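**Lerkier gripper kit, review for Stirunstead: second progress note, November**

To: Kirsten Després
From: Brittany Marchand

Dear Kirsten,

This note covers the work since my first one. The money released so far was for the kit itself, the spare fingertips and my bench hours. The question you asked us is still the same: can a small workshop buy the Lerkier kit, set it up without outside help, and use it to load bare circuit boards for hand assembly?

**Setup.** The kit was mounted and moving after 2 working days. The printed guide is good until the chapter on the wrist camera, where the screens in the guide do not match the software we received. I wrote to the Doležal office, who sells the kit in our region, and they sent the newer pages the next morning. I recommend that any buyer asks for these pages together with the order.

**Gripping tests.** We planned 300 picks and we have done 125 of them. The part is always a perforated prototyping board which lies flat in a black plastic tray, and the arm must take it by its edges. We change the position of the board between picks, because in a real workshop it will not be placed with care. When the board lies well inside the tray, the fingers have space on both sides and the pick is usually clean. When it is near a wall, one finger has to go down in a narrow gap, and there the sloping side of the tray pushes the fingertip a little away. Most of our failed picks are of this type.
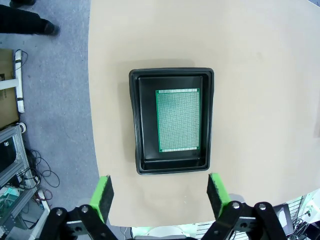 We tried to solve it first in the software, with a slower approach and a smaller opening of the fingers. It helped, but each pick then takes around 40 percent more time, and I think a customer would not accept this. The second idea is a thinner fingertip from Burkance, which fits the same screws according to their drawing. I have ordered 2 pairs. They are not yet delivered.

**Software.** The teaching mode is the strongest side of the product. A colleague who never used an arm before could record a full pick and place in one afternoon. Weak points are the error messages - they give only a code, and the list of codes is in a separate file - and the missing undo button. I have sent both remarks to Lerkier and received a polite answer, but no date.

**Budget.** We are inside the plan. The Burkance fingertips are paid from the line for spare parts, so I do not ask for a change.

**Next steps**

- finish the remaining picks with the original fingertips
- repeat the picks near the tray wall with the thin ones
- write the buying advice, with a page on setup time

One decision I need from you: should the final report include a second tray with straight walls? It would make the kit look better, and many workshops do have such trays, but it was not in our agreement. If you say yes, I need it before we take off the original fingertips.

With kind regards,
Brittany Marchand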